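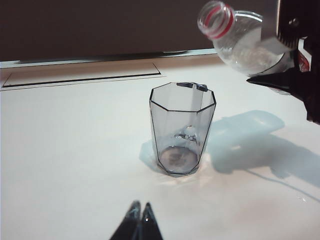 Chapter 2
Pouring from a Narrow Neck

Liquid leaves a tilted bottle only as fast as air can enter to replace it. In a narrow neck the two share one opening and take turns, and the flow arrives in pulses. A shallow tilt leaves an air path above the water; a steep one closes it.

Clear vessels are used throughout this chapter so that the level can be read from the side. Curved walls bend light, and readings should be taken at eye height.

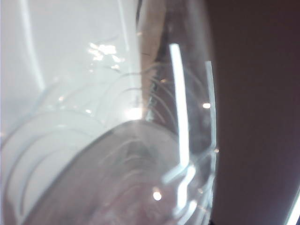 Kwok-wai Chuang objects that a reading by eye is never enough, and would weigh the glass before and after each pour.

Both methods are given in the exercises. Weighing is the more exact — it also needs a dry outer wall.

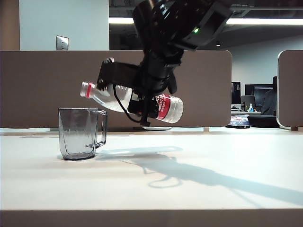

The height of the neck above the rim is the second variable. Section 2.1 keeps it at 50 mm and changes the angle alone.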